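Pumping Up a Small Play Ball with a Hand Pump

A tired ball is one of the easiest things in the toy cupboard to put right, and at Naltesbridge we must have seen to 400 of them by now, so do put the kettle on and take your time over it.

Step 1. Clear a bit of table and set out the ball, the pump and the needle. If your spare parts live in bags, push them to the back.

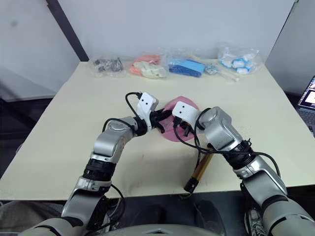 Do wet the needle first, please! I pushed mine in dry and ruined the valve on a lovely little Garrido ball.

Quite right, and a drop of water is plenty.

Step 2. Give the ball a good squeeze between finger and thumb. A full one pushes back at you, and a soft one folds up.

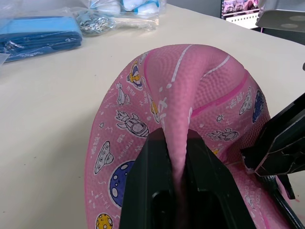

Pink space ball, soft enough to pinch into a ridge.

Step 3. Find the valve, slide the damp needle straight in and pump slowly, stopping every few strokes to feel how firm it is getting.

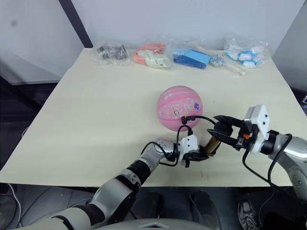
Small balls take very little air, and it's easy to get carried away (I always do!). Keep the pump for the valve end and your eyes on the rest of the ball. On a basketball pattern like the pink one, the seams are a handy guide, and you want them running smoothly with no dents beside them.

Step 4. Draw the needle out gently, then leave the ball on the table until teatime and squeeze it again.
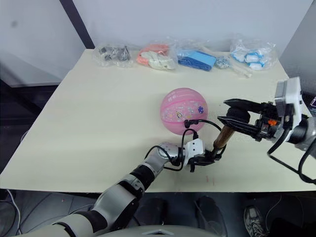
Step 5. If it has gone soft by then, dab soapy water over the valve and watch for bubbles.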